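El coste oculto de la célula

En Provden, la partida del brazo ocupó menos de la mitad del presupuesto. El resto se fue en utillaje, vallado, horas de integración y licencias de simulación. Loubna Ait Ali, responsable de compras, pidió tres ofertas y descartó la más barata: no incluía repuestos ni formación.

La simulación se contrató antes que el hardware. Costitholm facturó 3.000 euros por el modelo de la planta y 17 jornadas de ajuste. Con él se probaron alturas de montaje, recorridos y puntos de vista para las cámaras. Según Amanuel Hailu, ingeniero de proceso, dos ubicaciones quedaron eliminadas sin mover una sola máquina.

El plan fija 13 meses hasta la recepción definitiva y reserva hasta 50 horas de parada. El mantenimiento se negocia aparte, con revisión de precios en septiembre. Queda por decidir si la segunda célula se compra o se alquila. 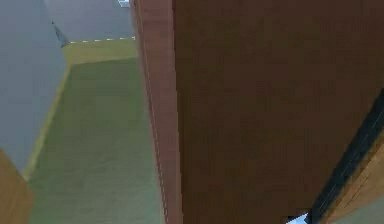
Vista simulada: panel marrón en primer plano y, al fondo, superficie verde con borde amarillo sobre suelo gris.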